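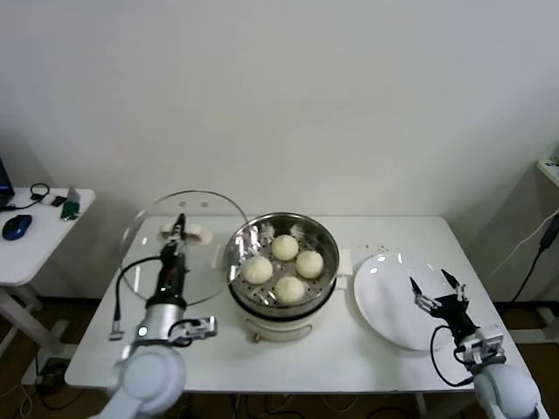
About the Trastgate School of Home Cooking

The Trastgate School of Home Cooking offers short courses in everyday kitchen skills to adults and to young people aged 14 and over. Instruction is given in small groups, and every course is built on dishes that a household can prepare with ordinary equipment on an ordinary evening. No previous experience is required for any course at the introductory level.

Our History

The School was founded by Volker Stüber, who taught baking at evening classes in Wynne before taking a lease on the former dairy office in Trastgate. The first program consisted of a single course in yeast doughs. Steamed breads were added after students asked how the same dough might be cooked without an oven, and the subject has since become the one for which the School is best known. A second teaching room was opened on Caser Street, and the two locations together now enroll 200 students each year.

Mr. Stüber continues to serve as director and teaches the introductory steaming course in person.

What We Teach

The School's courses fall under three headings: doughs and breads, steaming, and the care of the kitchen. Students may enroll in them in any order, although the steaming course assumes that the student can mix and knead a plain dough. Those who cannot are asked to attend the dough evening held at the start of each term.

The steaming course covers the preparation of plain and filled buns, vegetables, fish, and simple egg dishes. Teaching is done with electric steamer pots of the countertop kind. The round buns that open the course are set in the perforated basket with space between them, four to a batch, and are moved to a plain white plate for inspection by the group. Students learn to judge a bun by its surface, its weight in the hand, and the way it springs back when pressed. A slightly wrinkled top is a common result at every level of experience, and one class session is given over to its usual causes: dough left too long to rise, water dripping from the lid, and a lid raised too quickly at the end of cooking.

Considerable attention is given to the lid. Students are taught to hold it by the top handle, to tilt it away from the face so that the steam leaves on the far side, and to keep the tilt until the water on the glass has run to the rim. Plates are placed beside the steamer before the lid is raised. The same order of work is followed in all courses, including those for advanced students.

The care of the kitchen is taught as a subject in its own right. It includes the emptying and drying of steamer bases, the cleaning of perforated baskets, the storage of glass lids, and the removal of scale with vinegar. Electric bases are never placed in the sink.

Our Teaching Rooms

The Trastgate room accommodates 12 students and the Caser Street room accommodates 14. Both are furnished plainly. Walls are kept free of shelving above the work area, and counters are cleared at the end of each session. Aprons and towels are supplied. Students are asked to bring a covered container for food they wish to take home, and to tie back long hair.

Both rooms have step-free entrances. Students with food allergies should notify the office at the time of enrollment, as wheat flour is in use during most sessions.

Our Approach

Each course runs for six sessions. Instructors demonstrate a dish once, after which students prepare it themselves at their own pace. Written recipes are handed out at the close of the session, when students have already made the dish and can add their own notes. The School does not grade its students or issue certificates.

Enrollment

Enrollment for the spring term opens in January. Places are assigned in order of application, and a waiting list is kept for the steaming course. Residents of Wynne and Bremmont pay the same fees as residents of Trastgate. Groups of up to 12 may reserve a private session by writing to the office at least 20 days in advance.

Contact: The Office, Trastgate School of Home Cooking, Trastgate | © Trastgate School of Home Cooking. All rights reserved. | Back to top

Page last updated: January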